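Westa Tool Library – Bridbridge branch

1/5 Borrowing hours change in July. The desk will open at 10 a.m. and close at 6 p.m. Members may keep up to 5 items at one time.

2/5 Cordless drills remain the most requested item, with 190 loans so far this year. Each 12V drill is lent with its battery attached. Please stand the drill upright on its battery when returning it to the table.
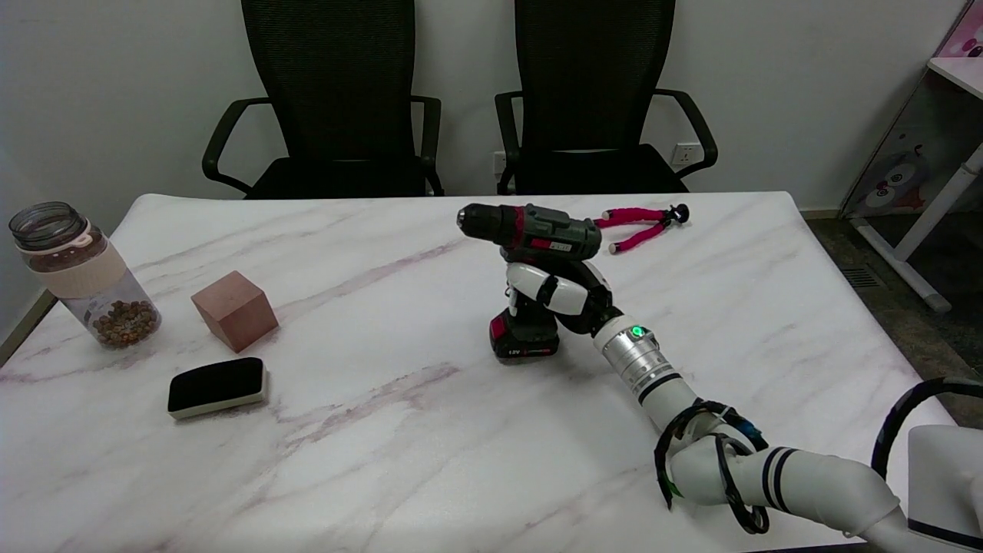

Pongsiri Flats Residents asked whether a second battery can be reserved for longer jobs. Yes – one spare per household, subject to stock.

3/5 The loan period is 21 days. Renewals may be requested by message before the due date.

4/5 Drill bits are issued separately at the desk. Members are asked to report worn or missing bits on the return slip.

5/5 Items borrowed from our Skondodmont branch may be returned at Bridbridge – please keep the tag on the case.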